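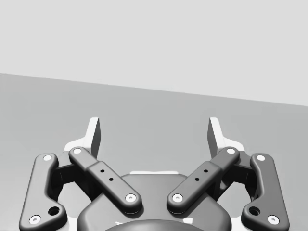 Elisa Fabbri wrote in after last month's column to say that I was being unfair to simulation. The software did its job, she said, and the fault at Mulness was a plain wiring mistake that any shop could have made. If a forklift drops a pallet you don't blame the training video.

I have thought about her letter more than I expected to, and I still think she is wrong. She is right about the wiring, though, so let me start there.

For readers who missed it: Mulness is a packing plant that put in a picking cell last May. The arm takes small glass jars off a belt and sets them in trays. The control software came from Fluler, the integration was done by a contractor called Piras, and the whole thing was sold on the strength of its time in simulation. The sales deck said 2,000 hours without a dropped part. I have seen that slide. It is a very handsome slide, with a green bar that goes all the way to the right.

In its ninth week on the floor the cell lost its grip signal. A connector had been crimped badly and the sensor line went open whenever the wrist turned past a certain point. The controller read the missing signal as "fingers closed, part held," and carried on. It lifted nothing, moved nothing, placed nothing, and logged each of those as a successful pick. On one of the turns the signal came back, the controller decided it was holding a jar it hadn't planned for, and opened the fingers over the walkway side of the cell. This time there was a jar. It went over the guard, which had been built low because the simulation showed no part ever leaving the tray area, and broke next to 2 people who were changing a label roll.

Neither of them was badly hurt. One had a cut on the hand. The plant stopped the cell for 23 days.

So yes, a bad crimp. Crimps fail. What I keep asking is why a bad crimp was able to turn into "part held," and why the guard was the height it was. Both of those decisions were made by people at desks, and both were made with the simulator open on the screen.

Take the signal first. In the Fluler simulator, the gripper always knows what it is doing. The position of each finger is a number the program sets and then reads back to itself. There is no wire. So when somebody at Piras had to choose what the controller should assume if the number didn't arrive, they were choosing for a case that had never come up in any of the 2,000 hours and never could have. The default was left as it was. I asked Piras whether anyone had tested it and was told that the state was "not reachable in the model." I believe that. It was perfectly reachable in Mulness.

Then the guard. A part can leave the tray area in lots of ways, and anybody who has worked near a conveyor could name several before lunch. Wet glass slips. A rubber pad gets shiny. A jar comes down the belt with a smear of product on it and squirts out sideways like a bar of soap. The simulated jars were clean, dry and all the same weight, and the simulated fingers were new every morning. They never wore and they were never bumped by a cart. The plan for the guard was drawn up from where those jars went, and they went where they were told.

Elisa's comparison to a training video is the part I can't accept. Nobody signs off a forklift driver because the video went well. There is a yard, some cones and a person with a clipboard who has seen people do stupid things. At Mulness the hours in the simulator were the yard and the clipboard. The acceptance test on the real cell took one afternoon – I have the schedule – and it covered speed and tray placement. No one pulled a cable. It would have taken a minute.

I know what the vendors will say, because they have said it to me. You can add faults to a simulation. You can make the signal drop out, you can give the pads wear, you can throw in slippery jars by the million. All true. But someone has to think of the fault first, and if they have thought of it they can also go and try it on the machine. The faults that hurt people tend to come from the pile that no one put on the list, and a longer run doesn't make that pile any smaller. It only makes the green bar longer.

There is also the matter of how these hours are talked about. An hour of simulated picking can be run in a few seconds on a decent computer. To print it on a slide next to the word "hours," with no other label, invites a plant manager to hear it as service. The manager at Mulness heard it that way. I would have too.

Tetia, the firm that insures the plant, has now asked for a loss-of-signal test on every cell it covers, done on the actual hardware, with a person writing down what the arm does. Fluler has changed its default, so that a missing grip signal stops the motion. Both are good changes and both were available before anyone bled. The guard at Mulness is taller now. I asked how the new height was picked, and the answer was that a maintenance fitter stood inside the stopped cell and threw plastic jars at it.

Elisa ends her letter by asking whether I would really have every plant go back to testing everything by hand. Everything, no. I would have them unplug the sensor with the arm moving and the door shut, and I would like to see the sheet where somebody wrote down what happened.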